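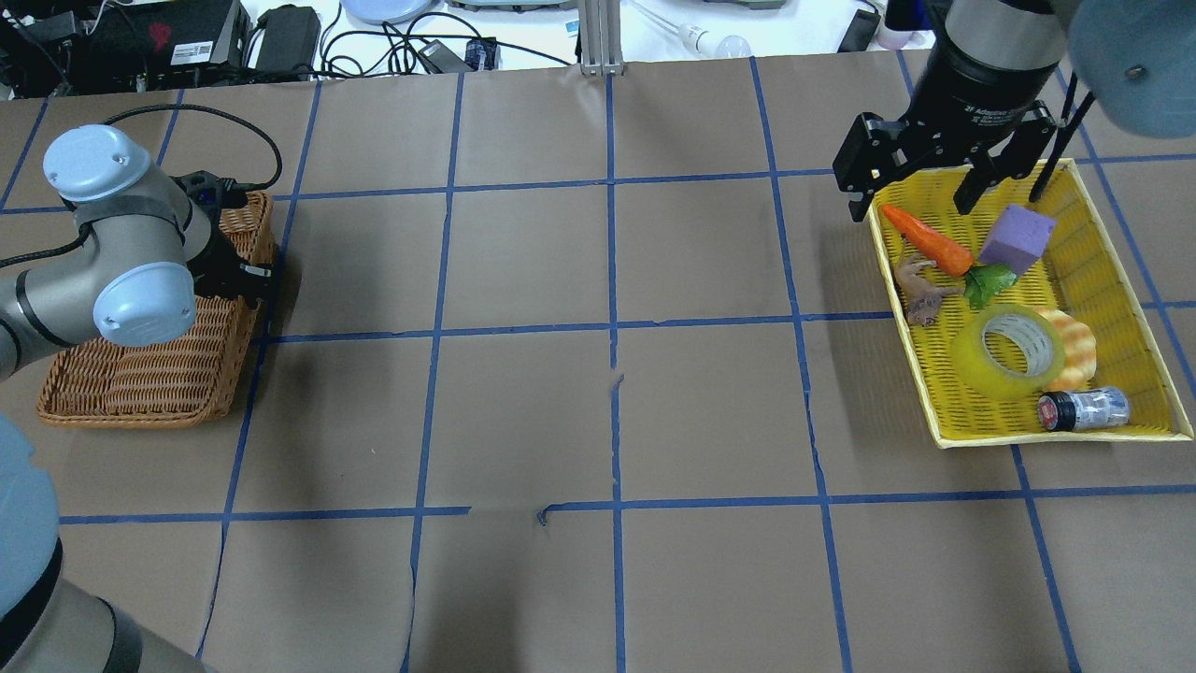 Vol. 18, No. 2

The Vondine Bread Basket, Reviewed After a Long Marriage to Bread

I have owned bread boxes. I had the roll-top kind that pinches, and an enamel one that turned a good rye into a sponge by the second morning. So when Garkia began selling the Vondine, a lidless basket with a linen bag that buttons inside it, I paid my $327 for the large size and told my household it was for work.

Yes, $327. I will wait while you put your coffee down.

What you get is a basket, a bag and a booklet. The booklet is longer than the one that came with my car. It opens with a history of the bag, moves on to a poem, and on page 3 finally explains the buttons. The buttons are on the inside, where your hand isn't, and whoever decided this has never held a loaf in the other arm. I learned to do them up first and drop the bread in after, like dressing a toddler from above.

Then I baked, and my mood improved. A plain white sourdough kept its crust for two days and was still decent toast on the fourth. Rye did better. Baguettes stick out of the top by a good hand's width and look very French and go stale at the French end. Soft sandwich bread was a washout: it dried at the corners by lunchtime, and I went back to the plastic bag it came in, which cost nothing and has no poem.

Vinzenz Imhof, who edits these pages, borrowed the thing for a week and returned it with a note reading "Fine. Crumbs." He's right about the crumbs. They work through the linen, settle in the weave and stay there until you carry the whole business outside and hit it. I recommend doing this downwind. The bag goes through a warm wash without much shrinking, though mine came out with one button fewer and I have yet to meet it again. Garkia will sell you a spare set, naturally.

For comparison I dug out my old Rüegg crock, heavy as a sulking dog, with a lid that chips if you look at it. On crust the Vondine wins easily. On crumb, meaning the soft inside part, the crock is ahead by the third day, and mice can't get into it. If your kitchen is damp, take the basket. If it's dry, or you eat slowly, keep the crock and spend the difference on flour.

There is a smaller Vondine for less money, which holds one modest round loaf and should suit anybody who lives alone and has self-control. I haven't tried it, being short on one of those.

Good for: crusty loaves, big families, damp houses.
Less good for: sandwich bread, tidy people, mice.
Would I buy it again? At the November sale, yes.

Meinrad Hubmann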